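**Evaluación del equipo de teleoperación Trorum para la enseñanza de tareas en habitaciones de hotel**

Fecha: 2025-04-21

El área de automatización de Galley ha evaluado el equipo Trorum, distribuido por Vieira, como medio para enseñar a un robot tareas domésticas mediante mando a distancia. Las pruebas se realizaron en una habitación del hotel Flisden, con la mesilla de noche como zona principal de trabajo. Se registraron 121 demostraciones, repartidas entre 9 operadores.

El mando responde con precisión en los desplazamientos lentos. La orientación de la muñeca exige mayor práctica, en especial junto al cabecero, donde el espacio de maniobra es reducido.
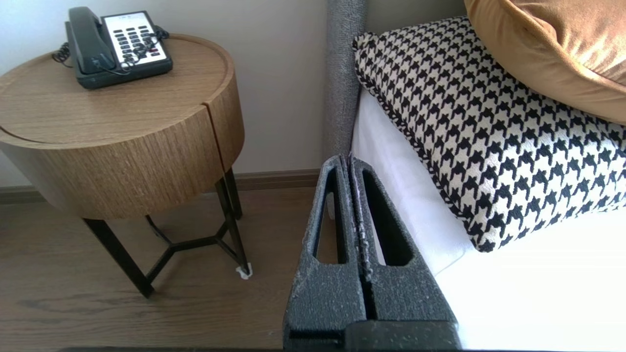
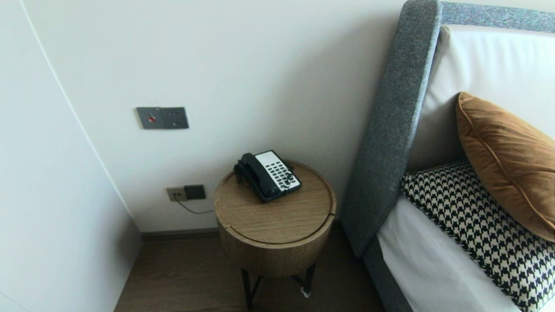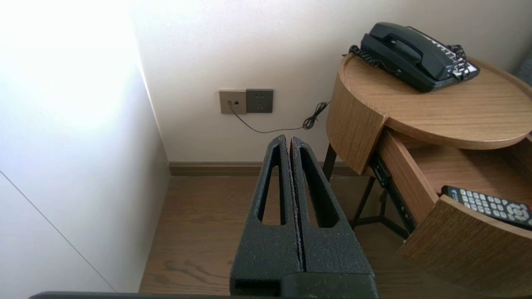
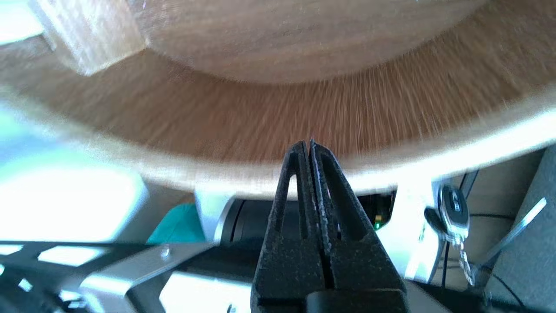
*Mesilla redonda y teléfono en las tres primeras vistas, con el cajón abierto en la tercera; en la cuarta, la pinza bajo un borde curvo de madera.*

Las cámaras de muñeca aportan la información más útil para situar los dedos, si bien las superficies claras aparecen sobreexpuestas con frecuencia. Se recomienda al fabricante incorporar un ajuste manual de la exposición. La vista general resulta adecuada para planificar la aproximación.

El precio, 2068 euros por puesto, se considera razonable. La licencia anual del programa de grabación, de unos 883 euros, se factura aparte y limita su interés para equipos pequeños.

Valoración: favorable, con reservas respecto a la licencia. La unidad permanecerá en préstamo hasta agosto.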